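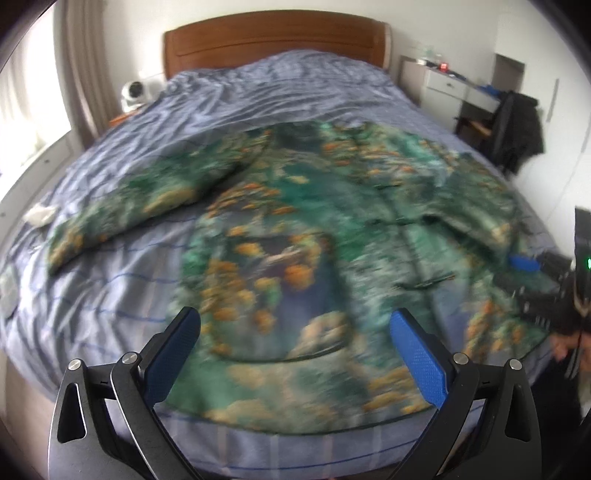

A long-sleeved patterned garment on a double bed with a striped duvet.

Hostmont College has named Zamfira Avram, a final-year student in Business Information Systems, as overall winner of its annual student placement prize. The result was announced at the School of Management in May.

Avram spent her placement with Ginico, a wholesale distributor, where she rebuilt the stock reconciliation process used at seven depots. The new process matches delivery records against invoices overnight and lists exceptions by 7 a.m. It covers 2,299 product lines.

Second place went to Rommel Salazar, an accounting student, for a supplier payment audit at Brirno. Etelka Csizmadia placed third for a survey of 237 retail customers.

The winner receives $1,000. Entries were assessed on method, documentation and use by the host employer – academic grades were not considered.

"The depots kept using the process after the placement ended, and that carried weight in the scoring," said Judit Tóth, head of placements at the college.

Students entering the third year may apply for the next round through the placement office. Employers wishing to host a student should contact Gergely Gál, employer liaison officer, School of Management, Hostmont College.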